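About Moltinport Craft Workshop

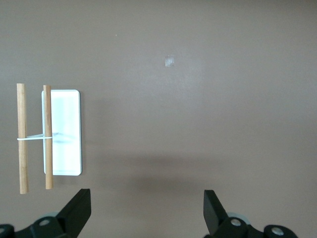

Two wooden dowels and a white elastic band, with the tray from our small parts shelf.

Moltinport is a small school for making things by hand. We teach children and adults how to join, tie, bind and build with simple materials, mostly wood, string, paper and elastic. We do not use glue in the first term. Our students learn first what a good knot or a tight band can hold.

The school was opened by Uzma Durrani and Thulani Oosthuizen in September, in two rooms behind the Nkosi bakery. Uzma was before a furniture repairer, and Thulani taught mathematics to younger grades. They wanted a place where a child can make a mistake with a piece of wood and try again with the same piece. In the first year we had 213 students, and many of them still come on Saturday mornings.

Every beginner starts with dowels. We buy them long and cut them ourselves with square ends, then the students sand them. From dowels and elastic bands we make frames, small catapults, plant supports and, when the group is patient, a bridge which must carry a bag of rice. Each student has a tray for the parts of one project, and at the end of the lesson the tray goes back on the shelf with the name on it.

Our teachers

Brittany Chisholm teaches the children's classes and prepares the colour labels for the shelves. Zhiqiang Duan leads the evening course for adults, including the bamboo module. Anel Cele looks after the material store and answers your e-mails, usually in the same day.

Visiting us

You are welcome to look at a class before you enrol. Please write to Anel first, as the rooms are not large. Our next open evening is Tue 25 March. Children under eight should come with an adult, and long hair must be tied. We have aprons in all sizes, but please wear closed shoes.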